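**Ticket:** tracking jumps on left unit during open day demo
**Opened by:** Mavis Tillman
**Site:** Ollier, demo room
**Status:** watching

6th October

First off, the open day was a blast! The school group from Amaral stayed well past their slot and kept asking for one more go at the table. So this is a small ticket from a very good day.

**Problem:** in the Wakis viewer, the left gripper's position would hop sideways by 60 mm and then snap back. The right side stayed smooth the whole time. It showed up in the morning warm-up and again with visitors watching (they thought it was a feature).

**Tried so far**

- Restarted the viewer. No change.
- Swapped the left USB cable for the spare from the Lisel kit. No change.
- Wiped the marker faces with a dry cloth. Maybe a little better, hard to say.
- Raised exposure from 100 to 200. Worse - the white faces washed out.
- Put exposure back to 100 and ran the cup and packet task again.
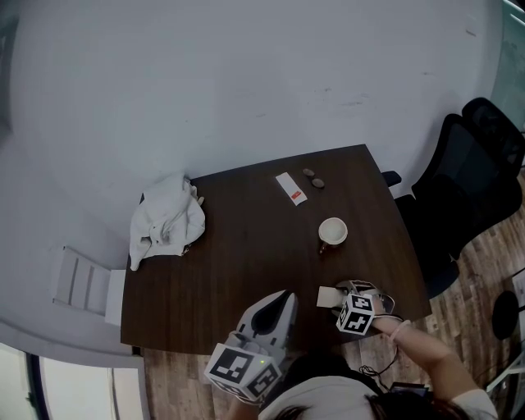
*Cup task at the table, marker cubes on both sides.*

That run was clean, start to finish. I did three more and got one hop, right as the left hand turned over. My guess is the tracker loses the cube at steep angles and grabs a bad match for a moment.

Next I went through the views from the gripper cameras. I wanted to know what else with a marker on it might be getting picked up, and there is at least one candidate over by the window.

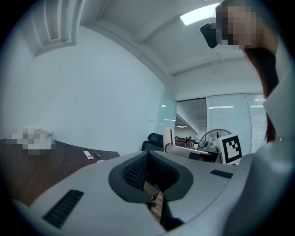
*Gripper camera view. Marker card in front of the fan.*

**Next steps**

1. Take loose marker cards out of the room and repeat the task.
2. Check that no card shares an ID with the left cube.
3. Log 3000 samples with the left hand turning slowly, and attach the file to this ticket.

I'd love to have this sorted before the March visit, when the Amaral teachers want to bring a second class. Please leave the exposure at 100 until I've done step 3.

- Mavis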